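Billing suit against Venden turns on overtime records

A former payroll clerk's lawsuit against Venden, the contractor that staffs county buildings in Irnville, entered its deposition phase on February 4, 2025. Bit-na Baek alleges the firm charged the county for 929 hours that no employee worked.
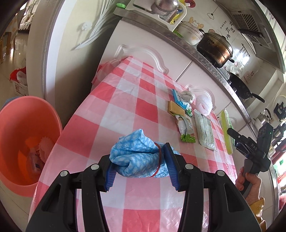 A folded blue cloth with a red elastic band, over a checked tablecloth.

Baek was questioned under oath for most of the day. Her complaint covers 60 invoices, 15 of them for a single site, the Malero annex. Venden denies the claims and says its rounding method was written into the contract.

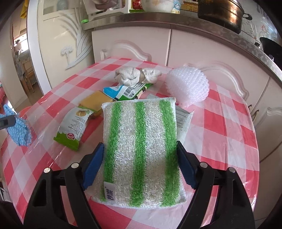 The method matters because the contract sets a minimum shift but does not define when one begins. Baek's lawyers want the door logs from the annex. Venden has offered the logs for December only. A judge will hear arguments on the wider request, along with a motion to add Yang, a subcontractor, as a defendant.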